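Nolach Soft-Pad Finger Set

We're so fond of these fingers! They come as a pair with finely ridged pads on the inner edges, and they slip onto the Nolach wrist mount with 2 screws (the camera can stay right where it is). Assunta Guerra tried them against our older smooth pair on all sorts of everyday things.

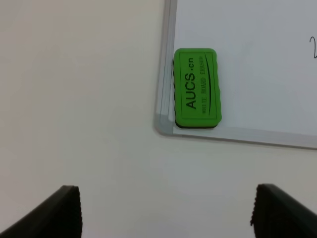 Fingers open, with the green eraser at the corner of the whiteboard.

Spare pads come in packs of 6. Write to Wekesa Swai if you'd like to borrow a set first.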